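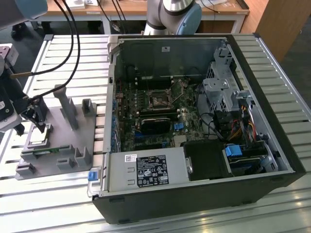

Bramwell 130 Screwdriver Set
Reviewed by Jamie Horrocks, June 26, 2026

I bought this set to replace a Cilo one whose bits had rounded off. It has a handle, an extension and 9 bits in a zip case, and I have used it for four months, mostly on old desktops.

The handle is the best part. The cap spins freely and the grip is wide enough for stubborn case screws. The magnet holds a motherboard screw sideways without dropping it.

The two smallest Phillips bits are softer than the rest, and one is already worn. Bramwell sent a new one in a week. The zipper catches at the corner.

I would buy it again for PC work. For phones, get something finer.

Rating: 4 out of 5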